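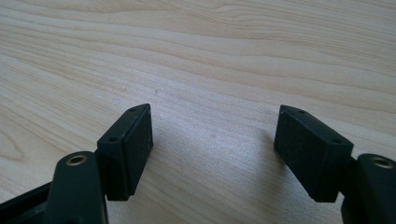

Figura 3. Dedos de la pinza manual sobre la mesa de trabajo, con las almohadillas enfrentadas y abiertas.

4.2. Fallo por pérdida de paralelismo

Durante la campaña de abril se registraron 26 demostraciones anómalas con la pinza manual Drovow. En todas ellas la apertura calculada por el codificador difería de la apertura real entre las puntas, y el operador no recibía aviso alguno. El error se detectó tarde, al entrenar la primera política con los datos del banco de Rivadeneyra: el brazo cerraba antes de tiempo y empujaba la pieza en vez de sujetarla.

La revisión mecánica localizó el origen en la unión entre el brazo del dedo y el bloque de la almohadilla. Cada brazo lleva un inserto roscado metálico alojado en el plástico (figura 3). En 5 de las 9 pinzas inspeccionadas el inserto había girado dentro de su alojamiento, de modo que el tornillo parecía apretado al tacto pero no transmitía la precarga. Con la holgura resultante, la almohadilla cedía bajo carga y recuperaba su posición al soltar — motivo por el cual la comprobación en vacío no mostraba nada.

El proveedor de los dedos, Druteck, había reducido la profundidad del moleteado en el último lote. Wodamden, encargada del montaje, aplicaba el mismo par de apriete que en los lotes anteriores. Ninguno de los dos cambios figuraba en el registro de versiones.

Se descartaron las 26 demostraciones y se repitieron con dedos del lote antiguo. Desde entonces se mide la apertura con un calibre patrón, bajo carga, al inicio de cada sesión y cada 8 demostraciones. El desgaste de las almohadillas se trata por separado en la sección 4.3.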